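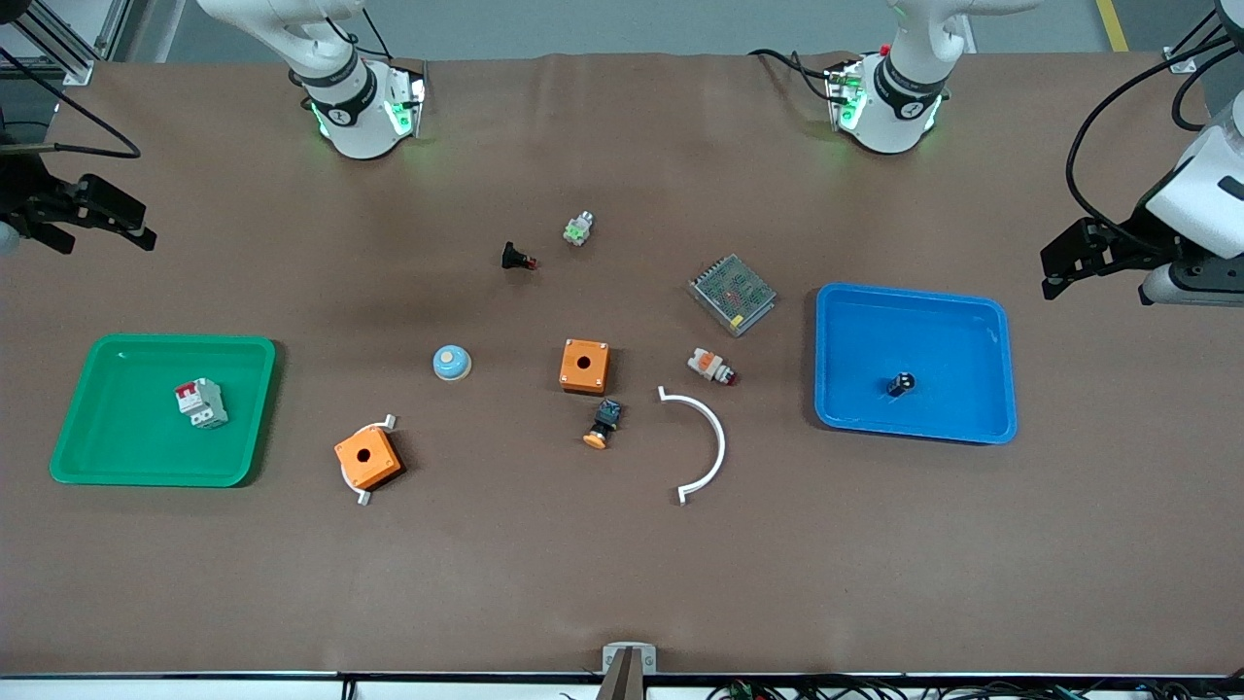
Fig. 4. Small electrical parts and two plastic trays on a covered table.

4.2 Masking and priming interior woodwork

Applies to Pagano water-based primer, 50 mm brush or Skodeo roller.

1. Switch off the supply to the room and remove socket faceplates. Keep the screws with their plates.
2. Wash skirting and door frames with sugar soap. Rinse and leave to dry.
3. Sand glossy areas until dull. Wipe off the dust.
4. Apply masking tape along the floor edge and press down firmly.
5. Stir the primer. Do not thin.
6. Brush on one even coat, working with the grain.

Note: An 800 ml tin covers nearly 31 metres of standard skirting.

Caution: Do not refit faceplates while the paint is tacky. Keep the supply off until all plates are back in place.

For panelled doors, see page 52.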